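January, just after 9 p.m.
Posted by the diarist

Snacks, sleep and the 3 o'clock slump

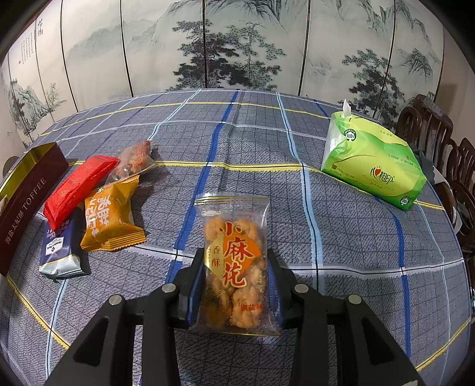 So I'm three weeks into my "no eating at my desk" plan and I have to write down how it's going, because if I leave it until the weekend I'll remember it as much better than it was. I broke it twice today. Once at eleven, which I'll forgive, and once at three, which I knew was coming because three is when it always comes.

The morning started fine. I got up before the alarm, made oatmeal, put the last of the blueberries in, and walked to the Fahy stop instead of driving. It was so cold my eyelashes felt stiff! The bus was late and a man next to me was eating a bacon roll with such obvious joy that I thought about it all the way to work. I'd already had breakfast. I wasn't even a little bit hungry. But there I was, getting off at Kevholm and looking straight into the bakery window like a dog.

I kept walking, for the record.

At work we're still in the middle of the Zoltell order, and it's a mess. They changed the quantity from 200 to 264 after we'd booked the truck, and then Sirkton wrote back to say the extra ones can't ship until next month. I spent most of the morning on hold. I do think being on hold is what makes me eat – it's the music, and having one hand free. By eleven I'd had four crackers and a piece of cheese out of the fridge, standing up, telling myself that standing up isn't the desk.

Lunch was leftover lentil soup and I took it downstairs and sat by the window like a proper person. I read six pages of my library book (the lighthouse one, still slow, I'm giving it until page 94 and then it's going back). I felt great. I remember thinking, well, this is easy, I could do this forever.

And then three o'clock. My head went heavy, the screen went blurry, and I wanted something crunchy and salty and sweet all at the same time. I went to the cupboard and ate handfuls of whatever was in there and didn't taste much of it. What bugs me is that I never felt better afterward. I was still sleepy, just sleepy with crumbs on my sweater.

I've been wondering if it's the sleep more than the food. I was up past midnight again last night, doing nothing useful, watching a woman restore an old dresser. If I'm in bed by ten thirty the slump is only a little dip and I can get through it with tea. After a late night it's like falling down a hole. I looked back through these pages and the bad afternoons do mostly line up with the late nights, so maybe I've been picking on the wrong habit this whole time.

New plan for tomorrow, then. Phone charging in the kitchen. An apple and some walnuts in my bag, and I'll go downstairs to eat them at half past two, before the hole opens up. If the Sirkton people put me on hold again I'm going to walk laps around the copier.

Also need to buy oatmeal, dish soap and a card for my aunt. The tea's gone cold and I'm going up.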